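홈 | 과제 현황 | 보고서 | 자료실 | 문의

Luangrath 과제 중간 진도 보고
부제: 연성 용기 대상 양팔 조작 정책에서 손목 시점 가림 보정 방법
제출처: Praltmont 연구지원실
수행: Dindstead 조작연구팀
작성: Lertchai Chaimongkol
제출일: 2026년 9월 14일

1. 보고 범위

직전 보고 이후 3개월간 수행한 내용을 정리한다. 대상 과업은 입구가 고정되지 않은 가방을 양팔로 다루는 동작이며, 세부적으로는 손잡이 파지, 입구 벌리기, 물체 투입, 가방 이동으로 나뉜다. 시뮬레이션 부분은 지난 보고서에서 종결 처리하였으므로 다시 다루지 않는다. 예산 집행 내역은 별도 양식으로 제출하였다.

2. 작업 환경

실험은 알루미늄 프레임 작업대 한 곳에서 진행하였다. 두 팔은 작업대 앞쪽 레일에 고정하고, 고정 시점 영상과 손목 시점 영상을 관절 상태와 함께 같은 시간축에 기록한다. 배경 벽면에는 꽃무늬 벽지를 붙여 무늬가 없는 벽면과의 차이를 별도 조건으로 두었다. 흰색 가방은 흰 상판과의 명도 차이가 작아 분할 오류가 가장 많이 발생한 대상이며, 이번 기간의 분석은 대부분 이 대상에 집중되었다.
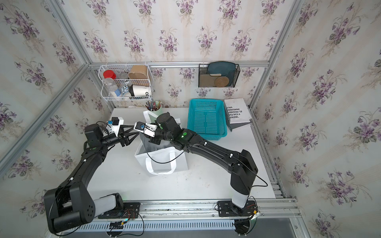 그림 1. 양팔 작업대의 고정 시점. 열린 흰색 가방 위에서 두 그리퍼가 접근한 상태.

주변 물체는 바구니, 필기구를 꽂은 컵, 벽걸이 수납구 등 생활용품으로 구성하였다. 투입 대상 물체는 9종으로 확정하였고, 목록은 Kerex 저장소의 objects 문서에 있다. 직전 계획서에 포함되었던 투명 용기는 깊이 추정 오차의 성격이 달라 본 비교에서 제외하였다. 제외 사유와 예비 측정값은 같은 문서의 부록에 기재하였다.

3. 방법

3.1 기준 정책
기준 정책은 고정 시점, 손목 시점, 관절 상태를 입력으로 받아 일정 길이의 동작 구간을 한 번에 출력하는 모방학습 모델이다. 구조는 직전 보고서의 것과 동일하며 학습률 일정만 조정하였다. 동작 구간이 겹치는 부분은 지수 가중 평균으로 합성한다.

3.2 가림 보정 모듈
손목 시점에서는 그리퍼 자체가 화면의 상당 부분을 차지하고, 파지 직전에는 접촉 부위가 손가락 뒤로 들어간다. 기준 정책은 이 구간에서 직전 관측에 과도하게 의존하는 경향을 보였다. 보정 모듈은 관절각으로부터 그리퍼 외곽을 투영하여 가림 마스크를 만들고, 마스크에 해당하는 특징에 낮은 가중치를 부여한다. 낮아진 가중치만큼은 고정 시점 특징과 과거 손목 특징으로 보충한다. 마스크는 학습 시에도 동일하게 적용하며, 외부 파라미터 오차에 대비해 경계를 무작위로 확장하거나 축소한다.

3.3 손잡이 단서
가방 손잡이는 얇고 형상이 일정하지 않아 경계 상자 기반 검출로는 파지점을 안정적으로 얻기 어려웠다. 검출기를 제거하고, 손잡이의 연결부와 중심선을 예측하는 보조 출력을 정책의 시각 인코더에 추가하였다. 보조 출력은 학습에만 사용되고 실행 시에는 계산하지 않는다. 따라서 제어 주기에는 영향이 없다.
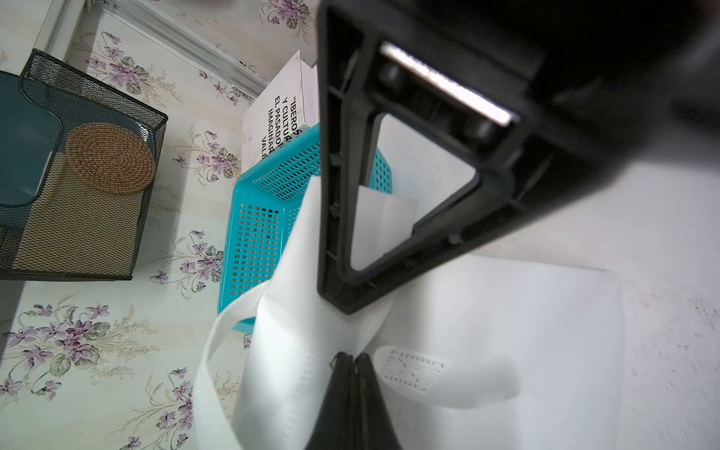 보조 출력의 정답은 시연 영상 일부에 사람이 중심선을 표시하여 만들었다. 표시자 간 편차가 큰 구간은 손잡이가 접혀 본체와 겹치는 경우였으며, 이 구간은 손실 계산에서 제외하였다. 제외 비율이 높은 시연은 재수집 대상으로 분류하였다. 봉합부를 손잡이 연결부로 잘못 표시한 사례도 확인되어 표시 지침을 개정하였다. 개정 전 표시분은 전량 재검토를 마쳤다.

4. 비교 실험

비교는 다음 5개 조건으로 수행하였다.

가. 기준 정책
나. 기준 정책 + 가림 보정
다. 기준 정책 + 손잡이 단서
라. 기준 정책 + 가림 보정 + 손잡이 단서
마. 라 조건에서 손목 시점을 제거한 것

각 조건은 무작위 초기값 5개로 반복 학습하였다. 평가 시 가방의 초기 자세는 모든 조건에 동일한 목록을 사용하였고, 평가자는 조건명을 알지 못한 상태에서 단계별 성공 여부를 판정하였다. 판정이 불분명한 시행은 실패로 처리하였다.

5. 결과

손잡이 파지 단계에서는 라 조건이 가장 안정적이었다. 나 조건과 다 조건은 모두 기준 정책보다 개선되었으나 개선이 나타나는 구간이 달랐다. 가림 보정은 접촉 직전의 멈칫거림과 재접근을 줄였고, 손잡이 단서는 접근 초기의 방향 오차를 줄였다. 두 효과는 대체로 독립적인 것으로 판단하나, 초기값에 따른 편차가 있어 상호작용이 없다고 단정할 수는 없다.

입구 벌리기 단계에서는 조건 간 차이가 작았다. 실패 기록을 검토한 결과 이 단계의 오류는 주로 두 팔의 시간 정합에서 발생하였다. 한쪽 그리퍼가 가장자리를 잡기 전에 다른 쪽이 당기기 시작하면 가방 전체가 끌려간다. 이번에 추가한 두 모듈은 이 오류를 다루지 않는다.

물체 투입 단계에서는 앞 단계가 성공한 시행만 집계하였다. 조건별 표본 크기가 서로 다르므로 단계 성공률을 직접 비교하는 것은 적절하지 않으며, 전체 과업 성공률만 비교표에 수록하였다. 마 조건은 물체 투입 이전 단계에서 대부분 종료되어 손목 시점이 필요하다는 가정과 일치하였다.

꽃무늬 배경은 기준 정책의 성능을 낮추었다. 라 조건에서도 저하가 남아 있으며 폭은 줄었다. 다만 조명 위치가 평가 기간 중 한 차례 변경되었으므로 배경의 영향과 조명의 영향을 완전히 분리하지 못하였다. 해당 항목은 잠정 결과로 표기한다.

6. 문제점 및 조치

(1) 손목 카메라 외부 파라미터가 반복 운전 후 서서히 변하였다. 보정판 측정을 작업일 시작 절차에 포함하였고, 허용치를 벗어나면 기록 프로그램이 시작되지 않도록 하였다.
(2) 손목 케이블이 가방 전면에 걸리는 시행이 발생하였다. 케이블 여유 길이를 조정하였으며, 걸림이 확인된 시연은 학습 자료에서 제외하였다. 고정구 교체는 부품 입고 후 진행한다.
(3) 가방은 반복 파지에 따라 접힘 자국이 누적된다. 교체 주기를 정하고 개체 번호를 기록에 추가하였다. 개체 번호가 없는 초기 시연은 가방 상태별 분석에 사용하지 않는다.

7. 향후 계획

10월에는 입구 벌리기 단계의 양팔 시간 정합을 우선 과제로 한다. 접촉 여부를 그리퍼 전류로 추정하여 상대 팔의 동작 개시 조건으로 사용하는 방식을 검토 중이며, 예비 구현은 Kerex 저장소의 별도 가지에 있다. 조명을 고정한 상태에서 배경 조건을 재평가하고, 결과에 따라 5장의 잠정 표기를 갱신한다.

지원실의 확인이 필요한 사항은 손목 케이블 고정구의 비목 변경이다. 변경 신청서는 본 보고서와 함께 제출하였다. 승인 전까지는 기존 고정구로 수집을 계속한다.

문의: Dindstead 조작연구팀 Lertchai Chaimongkol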